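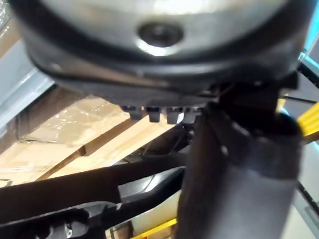 Foro Cladero > Almacén y embalaje > Cajas de cartón: ¿film estirable o solo cinta?

myvan_taller
Mensajes: 4
15 de septiembre de 2026

Buenos días a todos. Primero les pido disculpas por mi español, lo estudié de adulta y todavía lo escribo despacio.

Trabajo en Đàm, un taller pequeño donde preparamos pedidos de vajilla y de lámparas de papel. Guardamos las cajas ya cerradas en pilas, contra la pared, hasta que viene el transportista. Desde agosto tenemos el problema siguiente: las cajas de abajo se deforman y la pila se inclina hacia el pasillo. No se ha caído ninguna, pero cada mañana la encuentro un poco más torcida y esto no me gusta.

Las cajas son de canal simple. Las cerramos con cinta de embalar transparente en la unión central, arriba y abajo. Después damos unas vueltas de film estirable a toda la pila. Un compañero opina que el film es dinero perdido y que es suficiente poner mejor cinta. Yo opino lo contrario, pero no tengo argumentos, solo una impresión.

Mi pregunta es doble. ¿El film ayuda a una pila que está quieta, o sirve solamente durante el transporte? ¿Y es correcto apilar las cajas esquina sobre esquina, o hay que cruzarlas como los ladrillos?

Les agradezco mucho su tiempo.
Mỹ Văn

himley80
Mensajes: 142

Hola, Mỹ. Se te entiende perfectamente.

A la segunda pregunta: esquina sobre esquina. Una caja de cartón aguanta el peso por las aristas verticales, el centro de las caras no sostiene casi nada. Si las cruzas, las esquinas de arriba caen sobre el centro de las de abajo y ahí es donde se hunden. Lo de los ladrillos queda muy bonito, pero es para ladrillos.

A la primera: el film sujeta de lado, no de peso. Si la caja de abajo ya se está aplastando, puedes darle las vueltas que quieras.

noemi_m
Mensajes: 800

Discrepo en parte con himley80. En columna pura la pila resiste más carga vertical, de acuerdo, pero se abre con nada. Un golpe de carretilla y se va una columna entera. Yo hago las de abajo en columna y cruzo solo la última capa, que no lleva peso encima. Y film siempre, también en reposo. En nuestro almacén la gente pasa rozando con los carros todo el día.

Mỹ, ¿las cajas van llenas hasta arriba o queda hueco? Te lo pregunto por la vajilla.

Noemí Maldonado

himley80

La última capa cruzada te la compro. Lo de abajo es lo que no hay que tocar.

myvan_taller

Muchas gracias a los dos.

Noemí, las cajas de vajilla van llenas, con papel arrugado en todos los lados. Las cajas de lámparas tienen bastante hueco, porque la pantalla plegada es más baja que la caja. Ahora que lo escribo, me doy cuenta de que muchas veces ponemos las lámparas abajo, por ser las primeras que terminamos.

brasance_pal

Pues ya lo tienes. Caja medio vacía abajo y vajilla encima, lo raro sería que no se torciera.

Yo además miraría el suelo. Si apoyan directamente sobre cemento en un local con algo de humedad, el cartón se ablanda por la base. Ponlas sobre palé, y que ninguna sobresalga del borde. Con que vuele un par de dedos ya pierde esa arista.

Sobre el film: con humedad, envolver del todo es mala idea. Lo que queda dentro no respira. En cajas de libros me ha salido moho dos veces.

noemi_m

Moho por el film en un local normal no lo he visto nunca, y llevo mucho film gastado. Si los libros entraron húmedos, es otra historia.

brasance_pal

Entraron secos. Local en la costa, planta baja. Cada uno cuenta lo suyo. Ahora dejo la parte de arriba sin envolver y no se ha repetido.

himley80

De la cinta no ha hablado nadie y era lo que decía el compañero. La cinta cierra la caja, nada más. Eso sí, que baje un palmo por cada lado de la unión. Si se queda en el borde se despega, sobre todo con cartón reciclado, que suelta polvillo. Yo paso la mano por encima después de pegarla, apretando.

Y no cubras la etiqueta con varias capas de film, que luego el lector no la coge y el repartidor te mira mal.

myvan_taller

Escribo para contar qué hemos hecho.

Hemos deshecho la pila entera. Ahora la vajilla está abajo, en columna, sobre un palé, y las lámparas están encima. La última capa va cruzada, como explicó Noemí. Hemos envuelto los lados con film, empezando por el palé para que quede sujeto a él, y la parte superior queda abierta. Mi compañero sigue pensando que gastamos demasiado, pero me ayudó a dar las vueltas.

Me queda una duda. Dos cajas tenían una esquina aplastada. ¿Las puedo usar todavía, si las pongo arriba?

noemi_m

Arriba y para algo ligero, sí. Para vajilla, cambia la caja. La arista doblada no se recupera por mucha cinta que le pongas.

himley80

En eso estamos de acuerdo, apunta la fecha.

myvan_taller

Entendido. Cambiaré las dos, porque de todas formas tengo cajas nuevas sin montar. Gracias de nuevo a todos.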